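March, workshop notebook, bench two

Started at 8.40 with tea and good intentions. The plan for today was to get the small parts out of the mixed drawers and into the clear tubs before Eskil Fagerlund comes back and sees what I've done with his system (he had a system, I'm fairly sure, though it was all in his head).

First thing to write down: the tubs. We have the new ones from Skeridar, the see-through plastic sort with rounded corners, and I like them a lot more than I expected to. You can tell from standing height whether there's anything in one, and small things don't get wedged in the corners the way they did in the old square tins. The lids are another matter. They fit so tightly that getting one off sends everything inside jumping, so I've stopped using them on the bench altogether. Lids live on the shelf under the window now. If you're carrying a tub through to the store room, put a lid on. Otherwise leave it off and save your thumbnails.

Did the Higuchi order next. The delivery note says 674 pieces and I'm taking their word for it. The big bag had split inside the carton, so the little red ones were all mixed up with the packing tissue and it was a proper rummage. I went through the tissue sheet by sheet, shook each one over a tray, then squashed it up and chucked it in the bin. Then fished it all out of the bin again, because I'd heard something rattle. Two more red ones! So the rule from now on, and I'm writing it in capitals on the card over the bench as well, is OPEN THE TISSUE OUT FLAT BEFORE IT GOES ANYWHERE. A crumpled sheet can hide one of those parts in a fold and you'd never feel the weight of it.

I also had a go at working with cardboard stood up along the back of the bench, which was Eskil's idea from before he went away. I was rude about it at the time and I take it back. It stops things rolling off behind, where the gap is too narrow for an arm and too deep for the long tweezers, and plain brown is much kinder on the eyes than the pegboard with all the tool outlines on it. Red shows up very well against it, white does too. Clear plastic is harder, you mostly find the tub by the shine on its edges, and I put my elbow in one before lunch. No harm done.

Notes on the cardboard, for whoever sets it up again:

Use one big panel for the back and fold a flap round at the end. A single flat sheet falls on you.

The carton the Fakudstead shelving came in is the right sort of size. Please don't flatten it for recycling, I've written KEEP on the inside.

A crease across it doesn't matter. A wet patch does, it goes soft and leans.

Lamp on the left, low down. From overhead the glare in the tubs is awful.

Lunch, then a long hunt for the Cundar labels, which were in the drawer marked "labels". I had looked everywhere else first. The ones we've got are the small size and there were 60 on the roll, so more than enough for the tubs, but the glue doesn't take to the plastic unless you wipe it first. Tried washing-up liquid and a rinse, tried just a dry cloth, tried the spirit from the paint cupboard. The spirit was best by a long way. Give it 20 minutes before you stick anything on (I gave the first batch rather less and they've slid down the side like tired posters). I'll redo those tomorrow if the mood takes me.

Afternoon was slower. I went over the bench top with a barely damp cloth, along the grain, and it's come up nicely – you can put a tub down on it now without it grating on swarf. There's still that sticky ring near the vice end that won't shift. I've left it alone, as I don't want to start sanding one spot and end up doing the lot. Does anyone remember what the top was finished with? I looked back through this book for nearly an hour and found plenty about the legs and nothing about the top.

Things that went wrong, so they're on paper: dropped a tray of washers (swept, sorted, fine). Put two sizes of spring in the same tub and had to start that one again. Told the phone caller we were open until six, and we close at five, so if somebody turns up looking cross that's my doing.

Left to do: the long drawer under the vice, which I haven't dared open. Screws by length. A bag for clean tissue and a separate one for tissue that's been checked, with different coloured ties so they can't get swapped. Ask Skeridar whether they do the same tub in a shallower one, as these are a bit deep for picking the tiniest bits out of with big fingers. And somebody who isn't me should decide whether the odd parts get kept by colour or by size. I keep changing my mind, and whichever I choose I end up with one red thing left over.
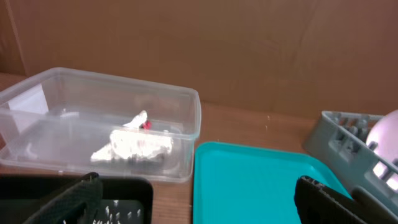
Eskil, if you're reading this before I'm in, the kettle has been descaled and the good tweezers are in the mug by the lamp. Don't touch the long drawer until I'm there, I'd like to see your face.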